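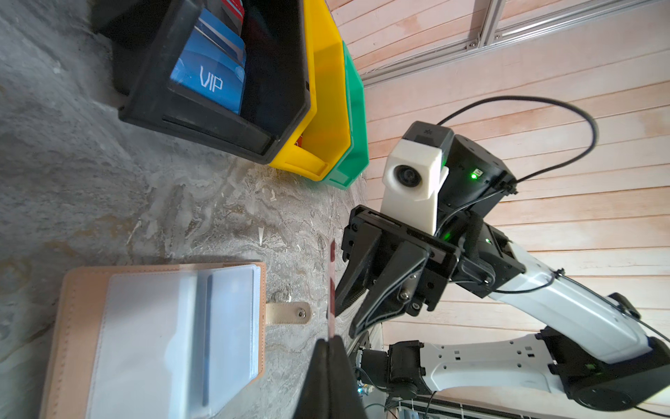
Plastic bins in black, yellow and green. A blue "VIP" card stands in the black one.

Sorting and Storing: How Do We Find Things Again?

Think about the last time you lost something at home. Maybe it was a library card or one sock. You knew it was somewhere in the house, but you didn't know where to look. Now think about a library with thousands of books. Most of the time you can find the one you want in a few minutes. The library has more things in it than your house does, but its things are sorted.

What is sorting?

Sorting means putting things into groups. Every group needs a rule. "All the red ones" is a rule. "Everything that starts with B" is a rule too. The same pile can be sorted in many ways. A pile of buttons could be sorted by color, by size or by the number of holes.

A good rule is one that everybody understands the same way. "Nice buttons" is a poor rule. Your idea of a nice button may be different from your brother's.

Using color

Color is quick to see, even from across a room. That is why many schools and offices keep papers in bins or folders of different colors. You don't have to read anything. You just have to remember which color is which.

Color has limits. Some people can't easily tell red from green. Also, there are only so many colors that are easy to tell apart. If you had 900 folders, you would soon run out. Most places use color together with words or numbers.

Using the alphabet

When there are lots of names to keep in order, people often use the alphabet. Last names usually come first, so a card for Wian Maluleke would be filed under M. If two people have the same last name, you look at their first names next.

Cards work well for this. A new card can be slipped in anywhere, and the others just move over. In a notebook, you would have to squeeze the new name between the lines.

Using numbers

Numbers never run out. At the town museum in Mestgate, each object gets its own number when it arrives. Number 2648 is a tin whistle. A card with the same number tells the staff which room, shelf and box the whistle is kept in. When the whistle is moved, the card has to be changed the same day.

Try it yourself

You will need 2 empty boxes and a pile of small things, such as game pieces or postcards.

Choose a rule and sort your pile into the boxes. Don't tell anyone what the rule is. Ask a friend to look in the boxes and guess it. Then mix everything up and let your friend choose a new rule.

Words to know

File: to put a paper or card in its proper place.
Label: a word, number or picture that tells you what is inside.
Index: a list that tells you where to find things.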